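How I re-bed a leaky deck cleat

My boat is a little fiberglass sloop called Bistus, and every winter she finds a new way to let water in. Last year it was the port bow cleat. I'd go down into the forepeak after a rainy week and there'd be a brown dribble running down the inside of the hull, right onto the bag where I keep the spare sail. I put up with it for a whole season (I'm not proud of that) and then finally pulled the thing off and did it right. It took me two afternoons and one long wait, and most of that was cleaning.

I've done four of these now, so this is the way I go about it. If your deck has a solid core where the cleat sits you can skip the epoxy part. Mine is balsa, so I can't.

What I get out before I start

A big screwdriver that fits the bolt heads properly. A socket set with a deep socket for the nuts underneath. Plastic scrapers, a putty knife with the corners rounded off, denatured alcohol, a whole roll of paper towels, blue masking tape, a countersink bit, an Allen key you don't mind ruining, thickened epoxy, and butyl tape. Gloves too. I also take a cheap moisture meter and a flashlight, and a cushion to kneel on, and you'll want the cushion more than anything else on this list.

Lay it all out on a bench or the kitchen table first and check that the stuff that runs on batteries is going to run. I've climbed down a ladder at the Dulley yard for a fresh battery more times than I'd like to tell you.

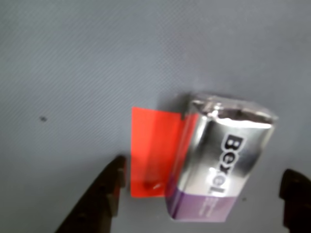

A 9-volt, Bexel brand.

Getting the cleat off

You really want a helper for this, one person up top holding the screwdriver and one below with the socket. If you're on your own, clamp a pair of locking pliers onto the screwdriver shaft so the handle jams against a stanchion or the toe rail, then go below and turn the nuts. It works, but put a rag around anything you don't want scratched.

Take the nuts and washers off and drop them in a cup. Then tap the bolts up from underneath with a piece of dowel. Don't hit them with a bare hammer or you'll mash the threads. If the cleat still won't budge it's the old sealant holding on. I warm it up with a hair dryer for a few minutes and work the putty knife in from all four sides, a little at a time. Please don't pry from one side only! I did that on my first one and lifted a flake of gelcoat the size of a thumbnail, and then I had two jobs.

Finding out how bad it is

With the cleat off, poke around inside the bolt holes with a bent piece of wire. Dry balsa feels crisp and comes out pale. Wet balsa comes out dark and mushy and smells like an old basement. Run the moisture meter across the deck around the holes and mark the damp edge with a pencil. If the damp patch is only an inch or two across, carry on. If it reaches out past your hand, you've got a bigger repair on your hands and you need to cut the skin open, and that's a whole other page.

Mine was damp for maybe an inch around the two forward holes. I dug out what I could, taped a tarp over the whole area like a tent, and left a small fan blowing up at it from below. I waited 33 days. You might get away with less in a dry climate, but where I am everything takes forever in December.

Making the holes safe

Cut the short leg of an Allen key down until it fits through the bolt hole, chuck the long end in a drill, and run it slowly. It'll chew out the core between the two skins and leave them alone. Go out about a quarter inch all the way around. Vacuum the crumbs.

Tape over the holes from underneath, two layers, pressed down hard. Mix a bit of unthickened epoxy first and brush it onto the raw core with a pipe cleaner so it soaks in. Give it a few minutes, then fill the hole with the thickened stuff, about as thick as peanut butter. I use a syringe and fill from the bottom so I don't trap air. Overfill a little. It always sinks.

Leave it overnight, or two nights if it's chilly. Sand it flush and put the cleat back in place to mark your holes, then drill straight through the new plugs. Then run the countersink over the top of each hole, just enough to make a small bevel. That bevel gives the butyl somewhere to sit, and it's the step I left out for years.

Bedding it down

Wipe the deck and the bottom of the cleat with alcohol until the towel comes away clean. Cover the base of the cleat with butyl, pressing it on firmly, and roll a thin snake to wrap around each bolt right under the head. Butyl gets stiff in the cold, so I keep the roll inside my jacket.

Push the bolts through, and from here on don't let them turn. Only turn the nuts. If you spin the bolt you break the seal you just made. Use a good backing plate with it too. Bistus came with tiny washers, and I've swapped them for 3/16 inch aluminum plate.

Tighten until you see butyl squeezing out all the way around, then quit and go have lunch. Come back, give each nut half a turn, and do that again the next day. I did five rounds on this one before it stopped oozing. Trim the extra with a plastic scraper and roll up the crumbs with a ball of the same butyl.

Checking it

Have somebody run a hose over the cleat for ten minutes while you lie underneath with the flashlight and a dry paper towel. Mine stayed dry. It was still dry after a bouncy trip down to Buenaventura and back, with both dock lines pulling on that cleat all night long.

The starboard one is next, and then the chainplates, which I'm trying not to think about.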